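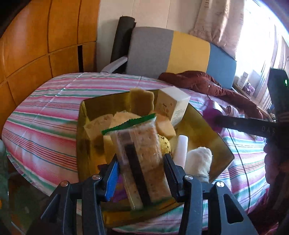

Snack tasters wanted - paid home panel, crackers and other dry snacks

Posted November 26, 2021

Pandodier is putting together a new home tasting panel and we need people fast. You eat snacks at home, you fill in a short form, you get paid. No experience needed. No degree, no "trained palate", none of that. Just need people who eat crackers and can say what they think of them in plain words.

How many: 200 households. Sign-up stays open until the list is full, then there's a waiting list.

What you'd be doing

One parcel a week comes to your door. Inside are plain sample packs with a code on each, plus a tasting sheet. You try them in the order on the sheet. Sip of water between samples. Then you go online and answer the questions - how crunchy, how salty, does it taste stale, would you buy it, would your kids fight over it, etc.

There's a comment box at the end. Please use it. "Nice" tells us nothing. "Tastes like the bottom of the toaster" tells us plenty and the bakers do read them.

Mostly crackers this round. Some rice snacks, some seaweed ones, a few sweet biscuits toward the end. Flavors are not announced ahead of time so don't write in asking.

Some weeks we also ask about the packaging. Did it open clean, did it tear down the side, did you need scissors. Be honest if you needed scissors.

Time: 2 hours a week, spread out however you like. Form has to be in before the next parcel ships. Miss one, fine, tell us. Miss a second one with no word and we give your spot to the next household.

Pay: $80 a month by bank transfer or store card, your pick. Shipping is on us both ways (there's hardly ever anything to send back). Keep the leftovers.

Panel runs through the end of March. Might get extended, can't promise.

Who can join

- 18 or over for the person signing up. Kids can taste if a parent fills in there part of the form.
- Living in the delivery area, which right now is Rakus, Sibiya and the streets out to the old ring road. Not sure if you're in? Put your zip code in the form and it'll tell you.
- Someone at home to take the parcel, or a dry place to leave it. Not a mailbox, they don't fit.
- Internet and some kind of screen. Phone is ok.
- You don't work for a food company, a grocery chain or an ad agency, and neither does anyone you live with.

Who can't, sorry

Anyone with an allergy or intolerance to wheat, soy, milk, egg, sesame, nuts, fish or shellfish. We can't do special parcels. If somebody else in the house has the allergy you can still apply but please think about it first, these are crumbly products.

Smokers ok. We get asked that a lot. Just not in the half hour before tasting.
Pregnant - ask your doctor, then ask us.
Braces - up to you. Some of the rice ones are hard.

How to apply

Fill in the household form on the Pandodier panel page. Takes a few minutes. You'll need an address, ages of everybody who'll be tasting, and a rough idea what snacks you buy in a normal month. Brand names help but aren't required.

After that you get a short phone call, mainly to check the adress and go over the allergy list one more time. Then a trial parcel. The trial isn't paid but you keep what's in it. Send the form back on time and you're on the panel.

Last round had 1,140 applications, so we can't write back to everybody. If you haven't heard in three weeks assume you're on the waiting list. You don't need to apply again, it only slows things down.

Your details

Forms and payments are handled by Altevo, so email about money will come from them and not from us. They hold your address and bank info for the length of the panel and delete it after. The bakers see your answers with a household number, no names. Nobody will ask for your bank info over the phone. If someone does, hang up and write to the panel desk.

Also looking for

One part-time packer for the parcel room in Sibiya. Mornings. Standing work, some lifting, hairnet and gloves provided. Hourly pay, talk to us about the rate. Same allergy rules as above. Panel members can't pack and packers can't be on the panel, so pick one. Write "packer" in the subject line or it'll go in the wrong pile.

Questions go to the panel desk through the contact page. Phone line is mornings only and usually busy - email is quicker.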